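Subject: Re: [plurari-users] Grasp success near bin walls

> We train on Plurari data too, but our policy does well only with
> blocks in the open floor. When a block leans on a wall it tries the
> same top grasp and fails. Did you change the sampling, or the
> network? And how many attempts do you have in total?

Hello all,

Thank you for the question. We did not change the network. It is the same one as in the June release, and we changed only which attempts it sees during training.

Our set has 2,811 grasp attempts, all with the two block colors, green and red-brown. In the first training we sampled them evenly. The attempts with a block against a wall or against the divider were then too few in each batch, and the policy learned almost nothing from them. Now we keep 400 attempts of this kind in a separate pool, and every batch takes a fixed share from the pool. I also removed 11 attempts where the force log was incomplete.

The green block propped on the left wall is the kind of start we put in the pool. Two other green blocks overlap at their ends near the divider, and this we label "contact", a different class. 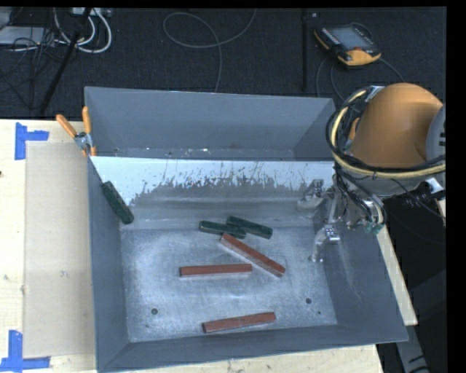
What we changed, in order:

1. Split the attempts by the pose of the target block: flat, leaning, contact.
2. Fill a quarter of each batch from the leaning pool.
3. Allow the approach angle to tilt away from the nearest wall. Before, it was always vertical.
4. Train again from zero. Fine-tuning the old weights gave a worse result for us – I do not know why.

We repeated the training with 4 random seeds, and leaning blocks improved in all of them. Flat blocks stayed the same. For the contact class I cannot claim anything yet, the results differ too much between seeds.

One question back to the list: does anybody at Follbridge still use the Qian sampler with a divided bin? I would like to compare the pose labels before we freeze ours.

Best regards,
Flurville bin picking group

Plurari users list | Contact the list owner | Back to top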